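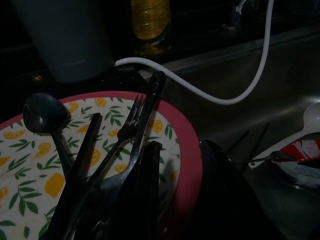

*Lemon plate, dark cutlery on top.*

**Thread: Is the Sutness "lifetime" plate warranty worth anything?**

**grostano_fan** – August 5, 2021
Sutness wants $2 extra per plate for lifetime chip coverage. Has anyone here ever gotten a replacement out of them? I have my doubts.

**kilnrat207**
I tried in March. They wanted the original receipt and the box. Who keeps the box?

**plainwhite**
I kept mine, and they sent a new plate in a week. Read the terms before you complain.

**kilnrat207**
I read them. The box part is on page two, in tiny print. And your one plate doesn't prove much.

**wastow_buyer**
Patterns get dropped too. Mine was gone, so they offered store credit. I bought from Nowicki after that – no warranty, lower price, no chips yet.

**plainwhite**
"No chips yet" doesn't prove much either.

**grostano_fan**
Fair. I'm skipping the coverage and will put the money toward a spare plate.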